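Pindevby Neighbors
Home | Browse topics | Kitchen & Table | Laundry | Ask something | Sign in

Tablecloth came out of the dryer too short, can it be saved? And what size do I buy if not?

Asked in Laundry by Macarena Echevarría

Hello everyone, I've been reading this site for ages (you talked me through a moldy shower curtain last winter, and I'm still grateful) and now I finally have something of my own to ask.

I have a small square table, 34 inches on each side, and I have a real weakness for checkered tablecloths. My aunt always had one on the table, winter and summer, and a bare tabletop still looks to me like somebody is about to move out. The one I've been using most is beige and white. I bought it in June from the linen stall at the Gudus market, with no label on it anywhere, and the woman who sold it to me said "cotton, mostly," and then went off to help somebody with napkins. 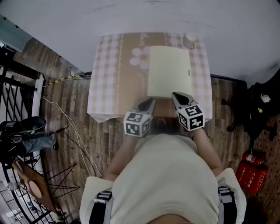 I washed that first one on warm for months without any trouble. Then I got cocky and bought a second one off the same pile, a blue check, for the table on my porch, which is the same size. I washed it once on hot after a gravy accident, put it straight in the dryer on high, and it lost what looks like a whole hand's width of drop on two sides. The other two sides are hardly changed! So now it hangs long this way and short that way, and every time I sit down I end up tugging at it.

I've got three things I'd love help with:

1. Can I stretch it back, even partway? It's good heavy cloth and I hate to give up on it.

2. If I can't, what size should I be shopping for? Everything in the stores is made for big family tables and I get confused between the "fits table" size and the real size of the cloth.

3. The cloths slide. Mine has a very slick top and if you lean your elbows on it, the whole thing creeps toward you. I tried the little metal clips and they pinched my knees.

Thank you in advance, and please don't be shy about telling me to simply buy a new one.

Macarena

2 answers

Reply from Oldporchlight (34 helpful votes)

Oh, I feel for you, I did the very same thing to a set of curtains and had to hang them in the laundry room, where they still look like pants on a boy who grew over the summer.

The reason it went short one way and hardly at all the other is that woven cloth is pulled tight lengthwise when it's made, and the first really hot wash lets go of all that pull. So you haven't ruined it exactly. You can usually coax a little back, maybe half if you're patient, so set your hopes there.

What I do:

Fill a tub or a clean sink with lukewarm water and a good squirt of hair conditioner. The cheap kind is fine. Swish it in until the water looks cloudy.

Put the cloth in and leave it for half an hour. Go have your coffee.

Press the water out with your hands, don't wring it, and don't rinse it yet either.

Lay it flat on a couple of bath towels and roll the whole business up to get the drips out. Unroll it and start pulling gently along the short direction, a bit at a time, working from the middle out to the hems. If you have a second person around, stand at opposite ends and lean back, like you're folding sheets. My husband and I have had some of our better conversations this way.

Pin or weight the edges while it dries. I use canned tomatoes. When it's almost dry, iron it, moving the iron in the direction you want it to grow. Rinse it cool the next day, and then do the stretching over again if it tightens up on you.

After that, it's cold water and a clothesline for that cloth for the rest of its life. For gravy, dish soap rubbed in with your thumb and left overnight does nicely. I've also used Cledix on a bad one and had no complaints, but test it on a corner, especially with the blue.

As for size, measure the table, decide how much you want hanging down, and add that number twice. For a 34 inch table with 9 inches hanging on each side, you want a cloth 52 inches square, and 52 is a size they really do sell. Look for "actual size" in the small print. If it only says what table it fits, I'd ask.

Comment from Macarena Echevarría

You are a treasure. The blue one is on the floor of my spare room this minute with cans all around it (beans, we ate the tomatoes) and I do believe it's already looking more even. I'll measure when it's dry. I would never in my life have thought of conditioner, and the whole room smells like a beauty parlor!

I also checked under the beige one, and there isn't a thing between it and the wood, so if anybody has ideas on the sliding I'm still all ears.

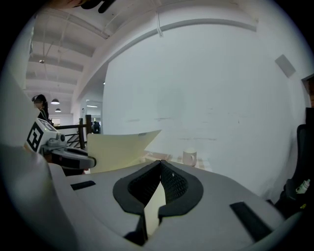

Reply from Tessa_in_the_valley (6 helpful votes)

Can't help with the shrinking, I just buy new ones, sorry! But for sliding you want a table pad or a silence cloth, the flannel-backed kind. Trim it a little smaller than the top so it doesn't peek out. I got mine at Lytvynenko on the square and they cut it for me while I waited. A piece of that rubbery shelf liner works too, only don't leave it on a varnished top for months, mine left a waffle pattern and I had to keep the tablecloth on forever after that.

There are also weights that hang on the corners. Mine were shaped like lemons. The cat had opinions.

Oh and wash the new one BEFORE you hem it or cut it or anything.

Comment from Oldporchlight

Seconding the flannel. An old flannel sheet folded double will do if you don't want to spend anything, and it makes the plates quieter too.

Last updated 29 October 2020

Recently asked in Laundry
Candle wax on a linen runner
Why do my dish towels stop soaking up water?
Line drying on a north-facing porch
Cloth napkins that never come out flat
Getting the creases out of a vinyl tablecloth
Is it safe to bleach a yellowed lace curtain?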